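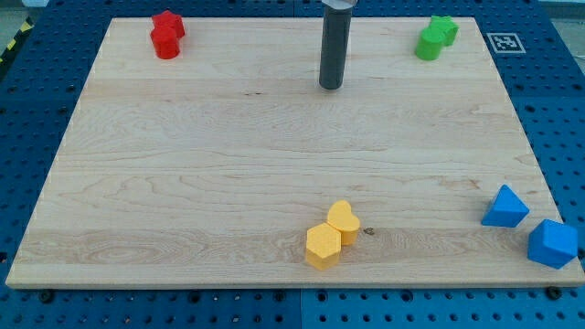
Figure 6. Push rod over the maple board, blocks grouped by color.

Section 6: Running the Block Sorting Check

Drandeck Bench Kit, Set-up Guide
Revised 27 April 2022 by Lionel Clegg

14 shares | 3 comments

The sorting check is the first job the arm should do after set-up. It uses a plain rod and eight plastic blocks, and the arm moves the blocks by pushing them. There is no gripping or lifting in this section. Those are covered in Section 7.

Buyers often ask why a kit meant for chore research starts with pushing blocks. Putting away toys, clearing a counter and lining up parts on a bench all include a step where like things are brought together. If the arm cannot bring the two red blocks together on a bare board, it will not manage a kitchen drawer. If it can, you have learned something small about the drawer and you should not promise anyone more than that.

6.1 Before you start

1. Finish the rod mounting steps in Section 4. The rod must hang straight down, with its rounded tip facing the board.

2. Lay the maple board flat on the pegboard table and fasten it along the front edge. Push on it by hand. If it slides, tighten it again.

3. Check that the printed marker is on the pegboard near the back-right corner of the board. Do not cover it with tape or set tools on it.

4. Wipe the board with a dry cloth. Do not use oil or wax. A slick board changes how far a block travels and you will have to repeat the surface test in Section 5.

5. Turn on the overhead lights. Desk lamps aimed across the board cause hard shadows and the software may read a shadow as part of a block.

CAUTION: Stay outside the yellow-and-black tape while the arm is powered. The arm does not know where your hands are.

6.2 Running the check

1. Place the blocks on the board in no special order. Leave space between them and keep them well in from the edges.

2. In the Firness software, open Checks and choose Sort by Color.

3. Set the time limit to 300 seconds.

4. Press Start. The rod moves to its home position, then lowers.

5. Let the arm work until it stops or the time limit runs out. Do not reach in to help a block along. A helped run has to be thrown out.

6. When the rod has stopped, press Hold before you lean over the table.

Note: The rod may stop just above the wood. You do not need to raise it before scoring, but Hold must be on.

6.3 Scoring a run

Score each color by itself. A pair counts as grouped if its two blocks touch. A pair with a small gap counts as near. Anything else counts as apart.

Use Figure 6 for practice. The yellow heart and the hexagonal block touch, so yellow is grouped. The blue triangle and the cube have a small gap between them, so blue is near.

Look at the edges as well. In the figure the blue cube is partly over the right side of the board. Write "edge" beside the score whenever this happens. An edge block is still scored, but the next push could drop it onto the pegboard, and the arm cannot bring it back with a rod.

Do 30 runs before you change any settings. A single good run says very little.

6.4 Common problems

Block tips over. The rod is set too high and is pushing near the top of the block. Lower it and run again.

Rod scrapes the wood. Stop at once. Repeat the height setting in Section 4.

Arm pushes the same block back and forth. The software has lost track of a color. Check the lights, then restart the camera view from the Firness menu.

Block leaves the board. Press Hold, put the block back near the middle and mark the run as failed.

6.5 What the result means

On the Cheetham bench, almost 2 minutes was a normal time for a full sort. A person does the same job in a few seconds. The check does not show that the arm is ready for a shop floor or a home, where things are soft, stacked, wet or breakable. It shows that the arm, rod and software agree on where things are.

Keep your score sheets. You will need them for the mixed objects check in Section 8, which uses the Zavham tray and will be added in May.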